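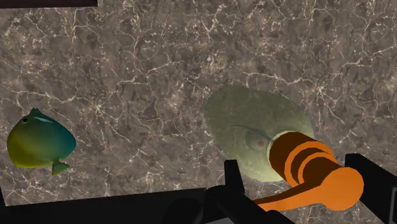

Gripper view in simulation: orange hammer held, toy fish at left.

Plunik Bench Scene Pack
Made at the Nakbridge shared workshop by Sofia Gouveia and Raquel Brandão

Plunik is a set of simulated rooms for people who are building an arm bench at home or in a shared shop and want to try out their grasps before they wire anything up. Load a room, place the arm, drop in some objects and run your own control code against it. The arm model used on this page is a Franka Emika with a two-finger gripper.

Included in the pack
- 8 rooms with counters, tables and furniture
- 100 small objects, among them a toy fish, a hammer, a cupcake and a pump bottle
- Marble, wood and plain surface textures, which can be swapped
- 3 camera presets, including one just above the gripper
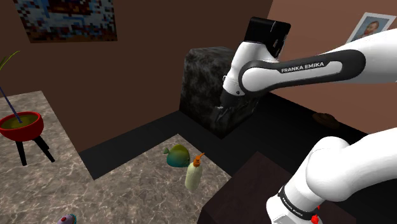

Setting up

Unpack the folder next to your Irnex project file and open the room list. Pick a room, then set the arm base height to match your own table. Ours sits on the Azevedo stand, so that is the default.

Start with the pump bottle. The neck is narrow and the nozzle sticks out to one side, so the fingers have to come down straight and stay clear of it.

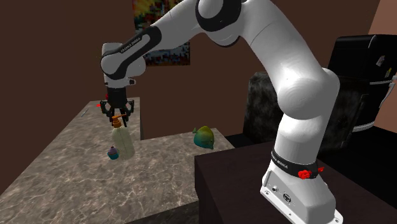 Once a grasp repeats well, change the surface texture and run it again before moving on to the hammer. Object weights are in a plain text file and can be edited.

Current version dated Saturday, November 17, 2018. Downloads to date: 3,238. The next update is planned for April.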